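Testcombe Library Trust Extends Free Computer Repair Evenings to Estcombe

TESTCOMBE – The Testcombe Library Trust today announced that its free repair evenings will be offered at the Estcombe branch beginning in June. Sessions have been held at the main library for the past 4 years.

Residents brought 1,916 household items to the Testcombe sessions during that period, including lamps, radios, sewing machines and desktop computers. The Trust expects the Estcombe branch to receive some 700 items in its first year.

"Many residents of Estcombe have been making the trip across town by bus with a heavy appliance in their arms," said Delia Lucero, director of the Trust. "They will now be served in their own neighborhood."

The expansion is supported by a grant of $3,000 from the Jestden Fund, which will pay for hand tools, workbenches and electrical safety testing. Kornél Szűcs has been appointed coordinator for the new location.
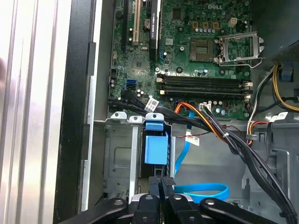

Residents may bring up to two items per visit. Gas appliances and microwave ovens cannot be accepted. Owners of computers are asked to back up their files beforehand, as the Trust is not responsible for lost data. Appointments may be made at the front desk of either branch.

Media inquiries: Eulalia Retamal, Communications Office, Testcombe Library Trust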